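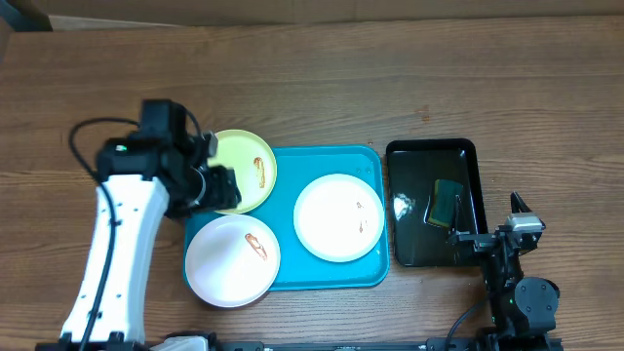 Navegação no inverno: o que ficou da viagem

5 de janeiro de 2020, por Bohumila Hudec

Passei quatro dias a bordo do Erska, um cargueiro com casco reforçado para gelo. A rota era curta, entre Trerska e Fedton, e o quebra-gelo Říha abriu o canal no último trecho. Saímos com sete horas de atraso por causa da fila no porto.

A velocidade em comboio é baixa. O navio de trás precisa manter distância, porque o canal fecha depressa e quem vai na frente pode parar sem aviso. O comandante ficava no rádio quase o tempo todo.

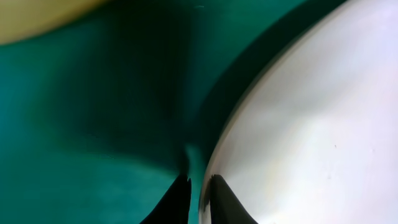 O gelo novo é quase transparente e deixa passar a cor da água. Perto de Fedton ela era verde-azulada, mais clara de um lado e escurecendo até um verde-garrafa quase preto, como na foto. Onde o gelo engrossa, isso some e fica tudo branco. Volto em junho, para ver o mesmo trecho sem escolta.

Comentários (2)

Jozefína Jireš: O Říha cobra por escolta ou está incluído na taxa do porto?

Bohumila Hudec: Está na taxa, no caso deste porto. Em Trerska é separado.

Contato | © Bohumila Hudec | Voltar ao topo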